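Skodia tabletop manipulation study: second progress report
Prepared by Meron Adugna for Roswitha Wallner, programme office
Period covered: to the end of October

1. Status

Work package 2 is complete apart from the write-up of the camera ablation. Work package 3 has started two weeks behind plan, for the reasons in section 5. No change to the budget is requested.

The question for this period was whether a grasping policy trained only on rendered demonstrations keeps its accuracy when the supporting surface changes. In the first report we showed that the policy picked small objects reliably from the table it had been trained on, and lost a good part of that ability on any other. We had put this down to surface texture. The present results suggest that texture matters less than we believed and that the cause lies mainly in how the wrist view and the room view are combined.

2. Simulation set-up

All episodes were generated in Povisard, our in-house scene generator, running on the shared cluster. The room model is fixed: checkered floor, blue-grey walls, whiteboard on the back wall. Object positions, lighting direction and the starting pose of the arm are drawn afresh for each episode. The object set includes dice of several colours, a small tan cube, a blue block, a tan pad, an orange tray and a bottle with a blue cap. Dice were kept from the earlier set because they are small enough to expose errors in fingertip placement that a bottle hides.
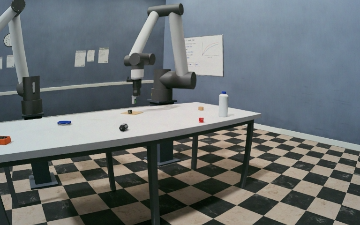

Each episode is limited to 900 control steps. An episode counts as a success if the named object is lifted clear of its support and is still held 100 steps later. We have dropped the looser criterion used in the first report, under which a brief lift was enough. Figures in the two reports should therefore not be compared directly, and the old runs have been rescored under the new rule for internal use.

The demonstration set now holds 2872 episodes. A further 46 were removed after inspection: in these the planner had closed the fingers on the edge of a neighbouring object and dragged the target along with it, which the automatic check had passed as a valid lift. The check has been corrected and the whole set run through it again.

3. Method

Three variants were trained. The first sees the room view only. The second takes the room view and the wrist view and joins them at the input, as in our earlier work. The third, referred to here as Mösli, keeps the two streams apart until late in the network and learns a weight between them that depends on the estimated distance from fingertip to target. Far from the target the room view dominates. Over the last part of the approach the weight moves to the wrist view, where the target and both fingers share one image and the remaining error can be read off almost directly.

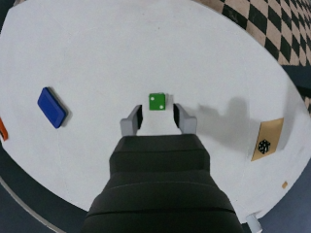
The weighting is learned without a separate label. We tried supervising it with the true distance from the simulator and abandoned this after it produced abrupt switching and, in a few runs, oscillation of the wrist just before closure. A smoothness penalty on the weight was enough to remove the effect.

4. Results

Mösli was the best of the three on every held-out surface. The early-fusion variant matched it on the training table only. The room-only variant failed in a consistent way — it placed the gripper slightly short of the target and closed on nothing.

Two findings deserve mention because they run against what we wrote in the proposal. Randomising the surface texture more heavily gave no measurable gain for Mösli, although it did help early fusion. Shadows, on the other hand, were a larger source of error than expected. When a shadow lay between a finger and the target, early fusion tended to shift its grasp towards the shadow. Mösli showed the same bias in a weaker form, and we do not yet have a remedy.

Pad-supported objects remain harder than objects lying directly on the table. We suspect the approach height but have not tested this.

5. Delays and risks

The delay to work package 3 comes from the move to the new release of the Prideck physics library, which changed the default contact settings. Fingertip friction had to be retuned and the baselines repeated. The old release is now pinned for all published comparisons.

The main risk is transfer to hardware. Nothing in this report has been run on a physical arm, and the shadow problem may be worse under real lighting.

6. Next period

Shadow ablation with fixed object positions. Approach-height sweep for pad-supported objects. First hardware trials, starting with the bottle and the tan cube. Draft of the methods paper to the programme office for comment before submission.

Comments (3)

R. Wallner
Please add a table to section 4 with success rates per surface. The text alone will not get through the review panel.

M. Adugna
Will do. The rescored runs from the first report can go in the same table if the office wants them — marked as such.

R. Wallner
Yes, but in a separate column. Section 5 is fine as it stands.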